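Handout 4: What counts as an example?
Elibariki Kaijage, Sutmont, July 23, 2020

Read the Mirkari report before class. It claims 87 demonstrations are enough to teach an arm to move toy food onto a plate. I doubt it. Ask how different those demonstrations are. If the banana always lies the same way, you may be paying many times for one example.

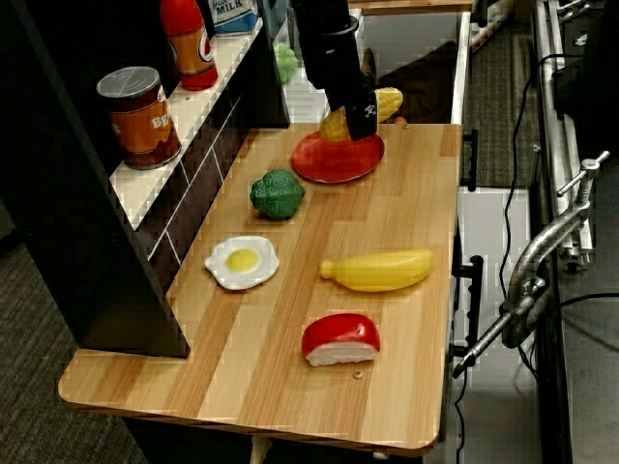
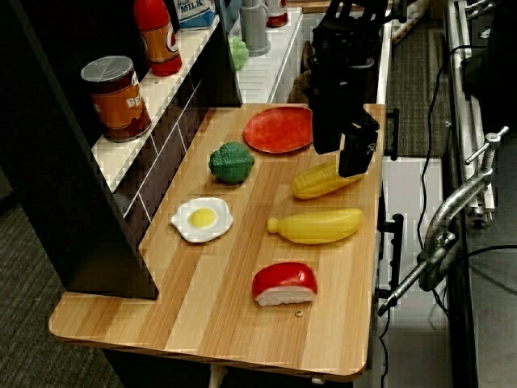
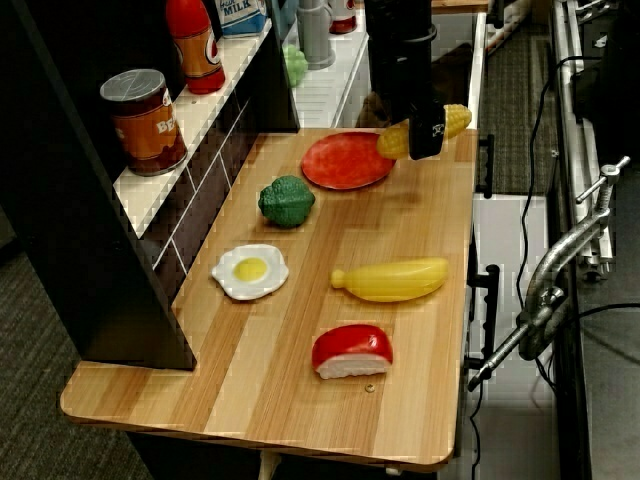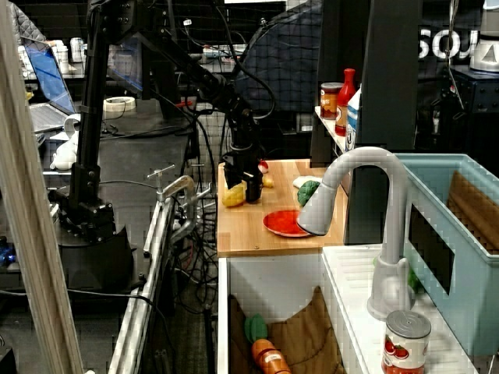 Fig. 1. Toy kitchen, black arm, red plate. First three: corn task.

For August: pick 30 episodes from the Ollunley set and mark what changes between them. Lighting? Start pose? Only the object? Be strict. "The operator moved a little" is weak variety, and I will take points off for it.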